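Do We Need Fingers? Pricing a Hand for the 2025 Budget

Solero wants us to sign for a full humanoid next year. I went to the November demo with a calculator and a bad attitude. 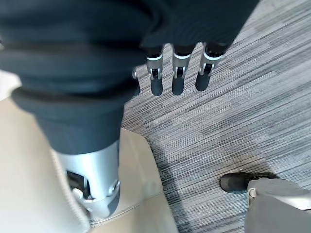

My question going in was what the hands cost to keep running. The metal fingers have dark joints at the knuckle and black tips, and I asked the rep for a price on the tips alone. He offered a brochure. Fokthorpe at least quotes a plain two-jaw gripper with spares, 30 days' delivery. Our job is moving 1056 trays a shift. I still can't see which of them needs a knuckle.

Comments (2)

Enikő Szabó: Did they put the service contract in writing? Ours took 4 months.

traymover13: And who dresses it? Navy cloth over moving joints is one more thing to wash and replace.

Related
Bárány lease terms, read slowly
Stistano: what the quote leaves out
Used arms: 13 checks before you pay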